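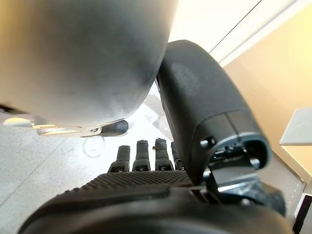
About Stusten

Stusten is a small company which buys old flats, repairs them and lets them to people who want to stay for a long time. We began with one flat of 28 square metres above a bakery in Zerutden. The bathroom took us a whole winter — we had no experience with pipes then.

Today we look after over 200 flats, most of them in Zerutden and a few in Probert. We own the buildings ourselves and do not sell single units. Repairs are made by our own workshop, Dollix, which has its office in the same yard as ours. If your heating stops in February, please ring Dollix directly and not the letting desk.

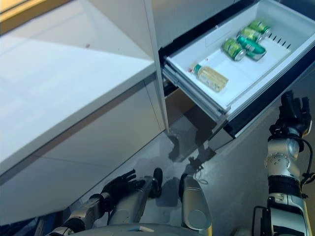 Can I view a flat before I apply?

Viewings are held every Sunday afternoon, and you only need to write to us with the flat number. We keep the flat free for you for 4 days after the viewing, without a fee.

Our office is on the ground floor, next to the bicycle room. Please use the side door after 5 o'clock. Post can be sent to Box 1443, Zerutden.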